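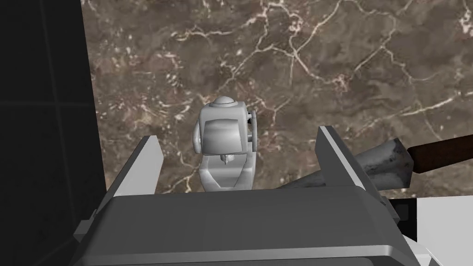
**Dicas de oficina e cozinha: antes de gastar dinheiro em braço e garra**

Notas soltas, fevereiro de 2019. Escrevo à pressa, depois arrumo.

Quem quer pôr um braço a trabalhar na bancada da cozinha começa quase sempre pelo catálogo. Erro. Começar pela bancada. Medir profundidade, altura até ao armário de cima, distância à tomada. Tudo num papel, com a data.

## Simular primeiro

- Montar a cozinha no simulador antes de pedir orçamento. Modelo simples chega.
- Pôr lá os utensílios chatos: lâminas largas, cabos de madeira, tudo o que fica deitado na pedra. É aí que se vê se os dedos chegam por baixo ou não.
- Dedos planos e abertos são bons para caixas. Para uma espátula deitada, duvido. Testar vários ângulos de entrada.
- Mármore com muito veio: bonito, mas a câmara pode baralhar-se. Experimentar com uma cor lisa e comparar.
- Guardar os ficheiros com nome decente. "teste_final_2" não ajuda ninguém daqui a um mês.

## O orçamento

O meu tecto era de 2000 euros para tudo, e a primeira proposta da Gredska comia quase isso só na garra. Pedi outra à Nineck, sem punho incluído. Ficou em 708 euros, mais portes. Atenção aos portes!!

O que me esqueci de somar da primeira vez:

1. Fonte de alimentação (vem à parte, quase sempre)
2. Placa de fixação à bancada
3. Dedos de reserva
4. Cabos mais compridos do que os da caixa
5. Botão de emergência, e um sítio para o pôr à mão
6. Uns 4 dias de trabalho até mexer em condições

O Bonifacio Segura, que me fez a placa, aconselha guardar uma folga no orçamento só para parafusos e adaptadores. Achei exagero. Não era.

## Perguntas ao vendedor

Mandar por escrito. Ao telefone perde-se tudo.

- Qual a abertura máxima dos dedos, já com as borrachas?
- Carga útil com a garra montada, e não só a do braço?
- Os dedos trocam-se em casa ou tem de ir à fábrica?
- Há modelo 3D para descarregar? Se não há, riscar da lista. Sem modelo não se simula nada.
- Prazo de entrega de peças. A Urkel respondeu sete semanas, demasiado para mim.
- Pode limpar-se com pano húmido? Perguntar quais as juntas que não podem apanhar água.

## Na bancada

Não furar a pedra. Placa por baixo, grampos, tapete de borracha fino. Apertar em cruz, voltar a apertar no dia seguinte.

Marcar com fita o alcance do braço. Facas fora dessa zona enquanto se afina. Canecas também, aprendi à minha custa.

Panelas quentes: nem pensar, pelo menos com dedos de plástico. Ver a ficha técinca.

## Novo ou usado

Usado compensa se vier com o controlador e os cabos orignais. O Rhun Gough comprou um em novembro sem controlador e ainda anda à procura. Pedir vídeo do braço a mexer todas as juntas, até ao fim do curso, devagar. Se recusarem, adeus.

Falta-me escrever a parte dos seguros e a da manutenção anual. Entretanto a folha de cálculo das despesas está na pasta da oficina, separador "garra".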